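# Lid gaskets hardening on 2-gallon pantry containers – fix or replace?

**brackwater_lou**

I store dry goods in bulk: flour, rolled oats, white rice, pinto beans. Most of it sits in Weleo round containers with the inner-ring gasket. The gaskets on the older ones have gone stiff. The lid closes, but the container no longer passes a squeeze test (close the lid, press the wall, listen for air).

Moisture is the concern. The pantry runs at 60 to 65 percent relative humidity from June on. The flour container had clumps along the wall last week. I have tried:

- Hot water and dish soap on the gasket, dried overnight. No change.
- Food-grade silicone grease, thin coat. Sealed for 2 days, then leaked again.
- Turning the gasket over. Slightly worse.

Does anyone have a source for replacement gaskets, or a treatment that lasts?

**tarn_hollow**

Grease on a hardened gasket fills the surface and does nothing for compression set. Once the rubber has taken the shape of the groove it will not push back. Replace it.

Swai sells cord stock by the foot. Measure the groove width and depth, buy cord slightly thicker than the depth, cut at 45 degrees and join with silicone adhesive. Let the joint cure a full day before it goes near food.

**mm_dryfoods**

Disagree on cord stock for anything opened daily. The glued joint is the weak point. I made five of these and three opened at the joint within a season. Molded rings cost more and last.

Also check that the lid itself is flat before spending money. Set it face down on glass and slide a strip of paper under the rim all the way round. If the paper passes in one spot, a new gasket will not help much.

**brackwater_lou**

Checked four lids on glass. Three are flat. One passes paper for an inch or so, on the side that faced the water heater. I will retire that one.

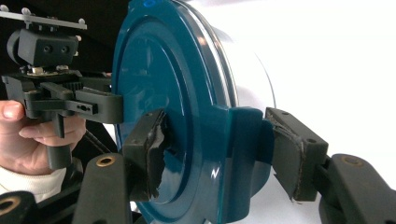 *Teal lid, rim and inner ring.*

Groove on the Weleo lids measures 4 mm wide, 3 mm deep. Does that match any molded ring?

**tarn_hollow**

Promow lists one at 4 mm, but only in bags of 114. That is a lot of rings for one pantry. Cord is still the practical answer at this quantity.

On the joint: three failures out of five sounds like a butt cut or acetic-cure silicone on EPDM. Match the adhesive to the cord. Silicone to silicone holds. Mine have been through two summers.

**mm_dryfoods**

They were silicone to silicone, cut at 45. I used a miter block. The failures were all on containers opened every day, as I said. The two that held are on beans that get opened once a month.

**ullham_ridge**

Different angle. Why depend on the lid at all? I line the container with a heavy bag, twist it shut, and put the lid on top to keep mice out. The lid can leak and the flour stays dry. Bags get replaced once a year.

The store in Ullham carries them next to the canning supplies – item 1132 on the shelf tag.

**brackwater_lou**

A liner works for rice and beans. For flour I scoop every morning and the bag folds into the scoop. I could keep a small working jar and refill it from the lined container on Thursday when I bake.

**mm_dryfoods**

Working jar is the right call. It cuts the number of openings on the big container, and that matters more than the gasket type. Throw in a desiccant pack, but not with brown sugar.

**tarn_hollow**

Desiccant in a container that leaks is spent in a few weeks. Fix the seal first. Then desiccant.

**brackwater_lou**

Plan for now: cord stock on the three flat lids, liner in the flour container, small jar on the counter. I will put a humidity card in each one and post the readings after a month. If the joints open I will split a bag of the Promow rings with anyone who has the same groove.

**ullham_ridge**

I could use a dozen if they fit 4 x 3. Send me a message when you order.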